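Forum Ateliers & Petites Séries > Automatisation > Achats et budgets

Sujet : Cellule deux bras pour la vaisselle de location - je signe ou pas ?

traiteur_flatolness
Posté le 2021-05-11
Bonjour à tous. Je gère le dépôt d'un loueur de vaisselle à Flatolness. On sort des verres à pied en plastique par caisses entières pour les mariages et les fêtes de village, et au retour il faut tout trier, contrôler, remettre sur support. Mon patron revient d'une visite chez Grutitz avec une brochure et des étoiles dans les yeux. L'idée : une cellule fermée, deux bras sur un rail, qui prend le verre, le retourne, le passe d'une pince à l'autre et le range. Le devis est à 44 000 euros hors taxes, installation comprise, formation non comprise. On me demande mon avis avant la fin mai et je n'ai jamais acheté plus compliqué qu'un lave-verres à capot. Vos retours ?

W_Cosgrove
Wiremu Cosgrove, intégration, Ikovville. Première question : combien de verres par jour, et combien de modèles ? Sans ces deux chiffres, ton devis ne veut rien dire.

traiteur_flatolness
200 verres par jour en moyenne, beaucoup plus en saison. Quatre modèles. Trois personnes au tri, dont une à mi-temps.

grincheux_du_quai
200 par jour ? Garde tes sous. Une personne fait ça dans la matinée en écoutant la radio. Je vois passer ce genre de projet tous les ans et ça finit sous une bâche, avec le crédit qui court toujours.

jhollis
Pas d'accord avec grincheux. La moyenne annuelle n'a aucun intérêt quand l'activité est saisonnière, il faut regarder la semaine la plus chargée. Chez nous, à Wihongi, c'est elle qui a décidé de l'achat (pour des flacons, pas pour des verres). Par contre je serais très méfiante sur les pinces. Un verre à pied, ça se prend par où ?

traiteur_flatolness
Par le pied, d'après eux. J'ai retrouvé ce qu'ils ont envoyé au patron, je vous le mets.

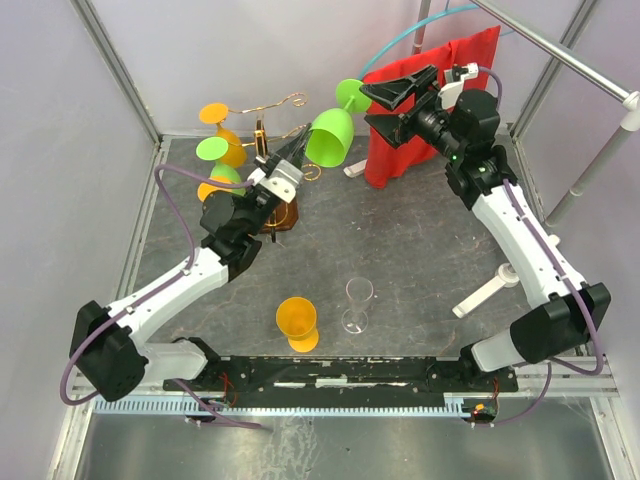
Passage d'un verre vert entre les deux bras, support à verres à gauche.

Mon patron trouve ça magnifique. Moi je vois un verre, et je me demande ce qui se passe au suivant.

W_Cosgrove
Bon, il y a quand même des choses à en tirer. À droite, les doigts larges et plats pincent le disque du pied, c'est le choix logique : surface plane, on évite d'écraser le calice. À gauche, la pince est du côté de l'ouverture, et là je demanderais à voir la suite. Tenir un bord rond en plastique mince avec une pince parallèle, c'est là que ça marque ou que ça glisse. Fais-toi préciser par écrit l'effort de serrage et s'il se règle par modèle.

grincheux_du_quai
Moi je regarde le présentoir. Du fil métallique tout en boucles, un truc de buffet de grand-mère. Tu ranges tes verres là-dessus, toi ?

traiteur_flatolness
Non, dans des casiers en plastique, comme tout le monde.

grincheux_du_quai
Eh bien voilà. Demande-leur la même chose avec TES casiers.

jhollis
Je te rejoins sur les casiers, mais un support tordu dans tous les sens n'est pas forcément plus facile qu'un casier. Pour accrocher un verre la tête en bas dans du fil recourbé, il faut être assez précis. Si la cellule y arrive de façon répétée, je prends ça comme un bon signe. Le « si » est gros, je sais.

Ce qui m'intéresse davantage, c'est la flûte transparente posée au milieu, à côté du verre orange. On la devine à peine sur le fond gris, et moi j'ai dû m'y reprendre à deux fois. Tes verres sont colorés ou transparents ?

traiteur_flatolness
Transparents à 90 %... les colorés, c'est pour les anniversaires d'enfants.

jhollis
Alors c'est LE point à négocier. Le vert vif et l'orange, n'importe quelle caméra correcte les trouve. Le transparent, c'est une autre histoire, et ça peut vouloir dire un autre éclairage, un autre capteur, donc une autre ligne sur le devis. Chez nous l'option « objets transparents » est arrivée après la commande - et pas gratuitement.

W_Cosgrove
+1. Et ajoute à ton budget, à part du devis :
- les doigts de rechange (c'est du consommable, quoi qu'en dise le commercial)
- les câbles. Les violets suivent les bras en faisant de grandes boucles, celui de gauche passe même en dehors de la cellule. Sur une machine qui travaille tous les jours, je veux une gaine et un prix de remplacement
- la protection des cartes électroniques. J'en vois une de chaque côté, fils rouges apparents. Dans un dépôt où l'on rince de la vaisselle, il me faut un boîtier étanche
- les jours de réglage à chaque nouveau modèle de verre

Grosso modo 8 000 euros de plus la première année. Si le patron ne veut pas les inscrire, il ne veut pas vraiment de la machine.

grincheux_du_quai
52 000 balles pour ranger des gobelets. Avec ça tu paies un saisonnier pendant un bon moment, et lui sait aussi charger le camion.

jhollis
Encore faut-il le trouver, le saisonnier. On a passé une annonce en mai, deux réponses, aucun des deux n'est venu à l'entretien.

grincheux_du_quai
Vous payez combien ?

jhollis
Ce n'est pas le sujet du fil.

grincheux_du_quai
C'est exactement le sujet du fil.

W_Cosgrove
On se calme. Pour le demandeur : ne signe rien sans essai chez eux avec ton matériel. Tu leur apportes deux casiers, tes quatre modèles, dont des verres rayés et des verres mal égouttés. Tu les fais tourner 4 heures sans que leur technicien touche au clavier, et tu notes chaque arrêt. S'ils refusent, tu as ta réponse. S'ils acceptent, demande aussi une location avec option d'achat, quitte à payer un peu plus au total.

traiteur_flatolness
Merci, c'est déjà bien plus concret que la brochure. Je leur écris pour l'essai avec nos verres transparents et nos casiers. Pour la location, le devis n'en parle pas du tout, je pose la question.

jhollis
Demande aussi qui se déplace en cas de panne un samedi de juin... enfin, en pleine saison, quoi. Et sous quel délai. Jolene Hollis, Wihongi, si tu veux m'appeler, mon numéro est dans mon profil.

grincheux_du_quai
Et compte les verres cassés de l'année dernière. Si tu en perds trois par semaine, la machine ne te fera rien gagner de ce côté-là.

traiteur_flatolness
On ne les a jamais comptés. Je m'y mets cette semaine, et je reviens poster les chiffres avec la réponse de Grutitz.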